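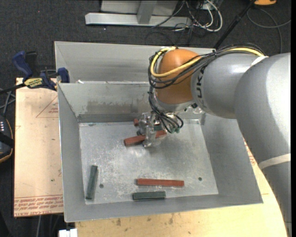 Bin picking at the Wisstead lab: the gripper goes down among the red-brown and green bars.

I've spent more time than I'd like to admit watching a robot fish bars out of a metal bin, and I have to tell you, it gets gripping (sorry!). The first thing Velimir Spahić told me when I walked into the lab last August was to stop looking at the arm. "Look at the bin," he said. "The arm is easy."

He's right, more or less. A bar in the open is simple. Put it near a wall, or next to another bar, and the fingers have nowhere to go. Most systems handle this by planning harder. Velimir and his colleague Amirhossein Zarei went another way with a method they call Murnus, which lets the robot try, miss and then learn from the miss – every attempt gets scored by the robot itself, with no person sitting there clicking yes or no all night.

The numbers are what got me on the train. After 887 practice grabs, Murnus picked up the bar it was after in 80 percent of trials. The lab's older planner, Kocabaş, managed 60 on the same bins. Amirhossein was quick to calm me down about that. Bars flat against a wall still beat it a lot of the time, and he hasn't tried anything soft or shiny yet.

I asked what surprised them. Nudging, they both said. Nothing in the code tells the robot to push a bar away from the wall before closing its fingers, but somewhere in the training it started doing so, and Velimir spent a whole afternoon convinced it was a bug. He has since put nudging in the title of their paper.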